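November, late, past 11 pm

Quick one before bed. Whole day went on the apartment and I still don't feel like it's done. Back aches. Hands smell like bleach and oranges for some reason.

Started in the kitchen because of the drawer. The drawer! Found the Trestia warranty for a kettle we threw out two moves ago, 4 dead batteries, a key to nothing. Kept the key. Of course I did.

Then Inna called while I was on my knees under the sink and talked for an hour about Bonthorpe and whether she should take the room there. 900 a month and the bathroom is down the hall. I said go see it again in the daylight. She said she already had. Then why ask me, but I didn't say that, I said mm. She's bringing back my drill at some point, she says. She has said this since summer.

Lunch standing up. Toast, the end of the soup. Forgot the soup on the stove and had to scrape the pan, so that was another fifteen minutes gone.

Afternoon – boxes. Opened the one from Grandpa's place, finally. Mostly papers. His 1951 school report, which is terrible, he got scolded for talking in nearly every subject. Mom will love it. Put it in the blue folder with the photos so it doesnt get lost again. Also a tin of Firnis wood polish, half full, lid rusted shut. Tried a butter knife, then a screwdriver, then gave up and now I have a bent butter knife. Couldn't throw out the tin. Need to get stricter about this.

Tatu came by for the big suitcase and stayed for tea, and was no help whatsoever but good company. He thinks the plants should go to the other side of the room where it's brighter. I think they should stay put, the one with the big leaves sulked for a month last time I moved it. We argued it back and forth and he ate all the good cookies. He told me Mugo finally got back to him about the job, second interview, he's pretending not to care. He cares a lot. He ironed a shirt already. I lent him the gray tie, must remember he has it.

After he left I lost steam. Sat on the floor and read old postcards for way too long when I should of been sorting. Wrote a list instead of doing the things on the list:
bulbs for hall
call landlord re the dripping
return library books (late AGAIN)
bigger trash bags
stamps
ask Mom about the blanket

Dinner was eggs. Didn't wash up. Tomorrow.

Feeling ok though, a bit flat. It's the dark so early, I think. By five I already want pajamas. Last year I did the walk before work all through the winter and it helped, so maybe start that again, even just to the bridge and back. Say it here so I have to do it.
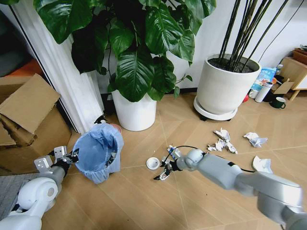

The plant corner is what bugs me the most tonight. Everything drifts over there, I swear, you clear the kitchen and it all just moves to the wall by the curtain. Want to do that whole stretch of floor properly, mop and all, and wheel the wide pot out to get behind it – glad I went for the stand with wheels, that thing weighs a ton with the soil in. The heart-shaped leaves need a wipe too, one by one, ugh, and the spray bottle is right there by the curtain so no excuse. Crumpled paper still to pick up, and the little blue can could do with emptying. Cardboard boxes need flattening or they'll sit there till spring. Ok. Eyes closing. Alarm set, tea mug still by the bed, leaving it. Night.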